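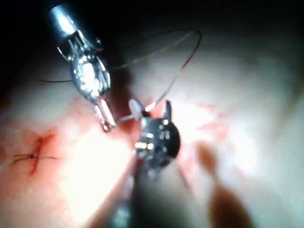
Maureen Marsden wants to know why, if machines are so clever, she still irons her own pillowcases.

Fair question, Maureen. I've spent 2021-10-16 on it instead of doing my own ironing, so bear with me.

Chores a machine in my house can do: wash clothes, wash plates, go round the carpet until it meets a sock.

Chores it can't do: pick up the sock.

Stitching is where I get stuck. I teach people to sew on buttons and I'd have put it near the bottom of the list for any robot. Thread goes wherever it fancies. Silver jaws and a loop of thread in mid-air, though, and there's a knot on the left with its ends trimmed shorter than I ever manage.

Still, tissue stays more or less where you left it. Try that with a duvet cover.

Shirley Pearce replies that her Plirkar vacuum has eaten the fringe off a rug and she considers that a form of tailoring.

I did three years at Kemwood, on the curtain floor. We had a machine that hemmed 516 pairs on a good day. It took two women to feed it and one to swear at it. Folding was all by hand. Packing as well. The brochure called the line automatic.

They bought a folding machine in the end. It folded 2000 tea towels beautifully and then someone gave it a fitted sheet. I believe it's in Lockwood now, under a tarpaulin.

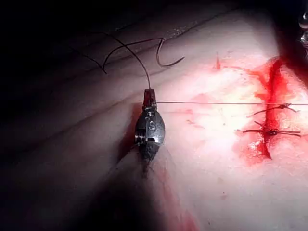
Fulstead Mending Club - Hand Sewing Table

Two stitches tied across the cut and a curved needle hanging off the end of the thread. We've got curved needles in the tin, by the way, for upholstery. Please stop using them to open paint.

So my answer for Maureen, for now. Small fiddly job, good light, everything in reach: I'd no longer bet against the machine. Find the other glove, strip the bed, work out which of the children's jumpers is meant to have a hole in it: that's still you.

Someone has asked what I'd pay for a robot that darns. I was quoted £1678 for a sewing machine last April and went home and lay down, so not that.

Shirley says she'd pay it for one that puts the duvet cover on. Get in the queue, Shirley.

Right, ironing. Pillowcases first - then I'm stopping, and the shirts can wait for science.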